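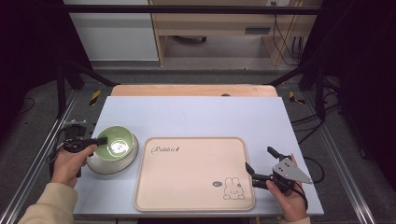
**Figure 3.** A bowl with a light green inside and a white outside, next to a pale pink-beige tray with a line drawing of a rabbit. Both are on a light board on the table.

### 3.2 Round and rectangular pieces on the same surface

The second part of our study looks at how everyday serving pieces share a small table. In the first part we worked only with plates of one family, and the question of shape did not arise. Here we take one bowl and one tray, as in Figure 3, because this pair was the most frequent in the household survey of Dorkelberg. The survey gave 1426 descriptions of a table laid for a light meal, and in 754 of them a bowl and a tray were named together.

We follow the terms of Farkas, who separates the "resting edge" of a piece from its "holding edge". For a bowl, the holding edge is the rim, and it is the same from every side. A person can take it from the left or from the right and nothing changes in the meaning of the piece. A rectangular tray is different. It has long sides and short sides, and when it carries a picture or a word it also has a top and a bottom. The tray in Figure 3 has the word "Rabbit" in cursive letters near one corner and the rabbit itself in the opposite one, so the decoration marks two corners and leaves the middle free for food.

This has a consequence for the order of laying. In the answers from the March round, 28 households wrote that the decorated tray must be put first, with its writing toward the eater, and the bowl is placed after it where there is room. We call this the tray-first order. The contrary order was reported mainly for plain trays, for which people did not mention any correct direction.

The color of the pieces had less influence than we expected. Erzsébet Farkas suggested in a discussion of our draft that a bowl with a colored inside is read as "full" even before it is used, and for this reason it is given more free space. Our material can neither confirm this nor exclude it — the survey form did not ask separately for the inner and the outer color. The form was corrected on April 1, 2019, and the later answers are treated in Section 4.

For the raised rim of the tray we use the same code as for the rim of a bowl, although the two are not equal in height. A finer code was tried and given up, as the coders did not agree on it.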